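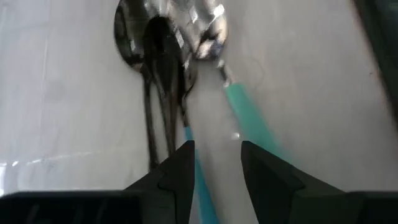 The Drawer That Was Going to Change Your Life

Every January my inbox fills up with people who want to sell me less stuff. They do it with stuff. This year it was a course from an outfit called Jerari, 213 dollars for eight video lessons on what they call "the resting kitchen," plus a set of drawer dividers that you were strongly encouraged to add at checkout.

I paid. I watched all eight lessons. I cleared out my kitchen the way the woman in the videos told me to, one category at a time, utensils first. You put every utensil you own on the table and ask it whether it has been useful to you in the past month. The turkey baster had not. Neither had the good carving knife, and if you follow the rules as written, both of them go.

The turkey baster is easy to laugh at. The harder question is why anybody believes that a kitchen with nine utensils in it makes for a calmer person than a kitchen with thirty. Jerari's sales page says its customers "report lasting peace of mind." I wrote and asked how many customers, how they were asked, and how long "lasting" was. The answer came back in two days. There had been a survey of 559 people, it was sent out the week after they finished the course, and the company would not share the questions.

A week! I felt wonderful for a week too. I kept opening the drawer to look at it.

Beryl Pearce cleaned houses for most of her working life and has seen the inside of more kitchen drawers than any consultant I could find. She let me read her the Jerari lesson plan over the phone and she was quiet for a good part of it.

"The tidy ones had time," she said finally. "Or they had me."

She remembers one client who got rid of nearly everything after reading a book, then called her sister every other weekend to borrow a colander. The sister lived across town. Pearce thought the driving alone would have worn most people out.

To be fair to the other side, I also talked to Callum Stockdale, who runs a small home organizing business called Cruickshank out of his garage. He charges by the hour and he doesn't sell dividers. He thinks the courses oversell, but he also thinks I'm being a crank. Plenty of his clients, he told me, are stuck in a way that has nothing to do with fashion. They've inherited a parent's house, or they moved in together and now own two of everything, and they want somebody to stand in the room while they decide.

I believe him. That's a real service, and it sounds to me a lot like company. What I don't believe is that it scales up into eight videos and a checkout page.

Nor do I believe the price keeps going where it's going for any good reason. Zaltier, which sells what it calls whole-home clearing, quoted me 4,000 dollars for a three-bedroom house. Hauling was extra. When I asked what happened to the things that were hauled, the man on the phone said they were "released." I asked where they were released to. He said that would depend on the hauler.

So where am I now? It's spring, and the drawer has filled back up. I bought another baster at the grocery store for a holiday dinner, and a cheaper knife that doesn't cut as well as the one I gave away. The dividers turned out to be an inch too long for the drawer, so they're in the basement, in the box they came in, next to the bread machine.

Jerari has since written to tell me that my free access is ending and that many people find they need to take the course again.

RELATED STORIES
Does Anyone Need a Second Freezer?
The Plamuvari Mattress, One Year Later
What Your Storage Unit Costs You
I Tried to Return a Couch
Letters: Readers Defend the Junk Drawer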